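Home Tickets Knowledge base Shop Contact My account

Ticket 108 — Copper wire stand leans and tips when loaded
Status: open, waiting on customer
Product: Kollow tabletop stand, copper color, oval base
Opened by: Birthe Hafstein
Assigned to: Phúc Mai

September 4, 2018

Birthe Hafstein wrote:

I bought the Kollow stand in April for the hall table. It was fine for the first few months with two necklaces and my keys on it. Now the stem leans toward the window side and the whole thing goes over if I hang anything heavier than a scarf on the top arms. It went over twice last week and scratched the table the second time.

I have checked that the table is level. I put the stand on the kitchen counter as well and it leans the same way there, so it is not the table.

I don't want to send it back if it can be fixed at home. I have basic tools in a cloth bag and I'm fairly comfortable using them.

Phúc Mai replied:

Thanks for the details. Two things cause this on the Kollow. Either the screw that holds the stem to the base has worked loose, or the stem has bent at the lowest curve. The way to tell them apart:

Take everything off the arms. Hold the base flat with one hand and push the stem gently near the bottom. If it clicks or rocks where it meets the base, it is the screw. If it feels solid there but still leans, it is the stem.

If it is the screw, lay the stand on a towel, peel back the felt under the base and tighten with a Phillips screwdriver. Stop when it is snug. The thread is soft and strips easily.

Birthe Hafstein wrote:

It rocked, so I peeled the felt and gave the screw nearly a full turn. The rocking is gone. It still looks off to me, but the stem has so many bends in it that I can't tell what straight is supposed to be. My tools are still out on the table in their white bag in case you want me to try something else. 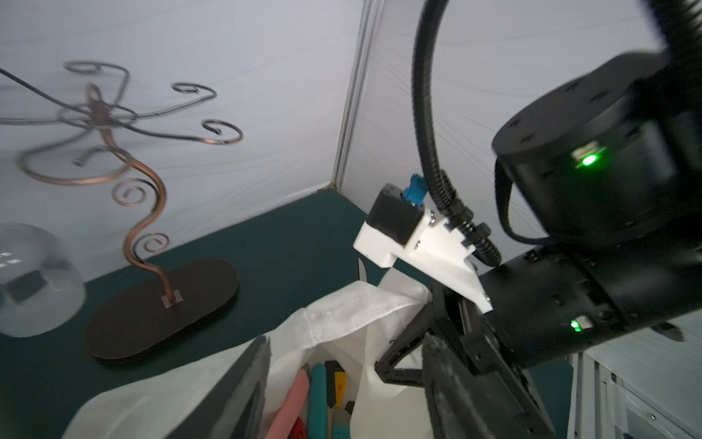

Oddur Thoroddsen added that he has the same stand and went through this last year. The S-shaped stem is never going to look straight, he wrote, so don't judge it by eye from the front. He ties a thread to a washer, lets it hang from the highest point where the arms branch, and looks at where the washer ends up. On his it should come down over the middle of the oval. When it was leaning, it came down almost at the rim.

Phúc Mai replied:

The thread test is a good one, please do that. If the washer hangs over the middle third of the base, the stem is fine and the screw was the whole problem. If it hangs closer to the rim, the stem can be bent back by hand. Hold the lowest curve with a cloth around it so you don't mark the copper finish, and move it a little at a time. Do not use pliers, and do not pull from the spiral ends at the top. They will open up before the stem moves.

For the load, the limit is 900 grams in total, spread over the arms. Keys and anything with a heavy pendant should go on the lower arms. A wet umbrella or a handbag is too much for it.

The felt can be stuck back with ordinary craft glue. Give it 12 hours before standing it up. If the felt has torn, I can mail you a new pad at no charge.

The scratch on the table I have passed on to Lærke Thoroddsen, who will write to you separately.

Birthe Hafstein wrote:

I'll try the thread tonight. The felt tore at one end — please send the pad. Same address as on the order.

Phúc Mai replied:

Pad ordered. I'm leaving the ticket open until you've done the thread test. Please post the result and which side the washer hangs toward, if it isn't in the middle.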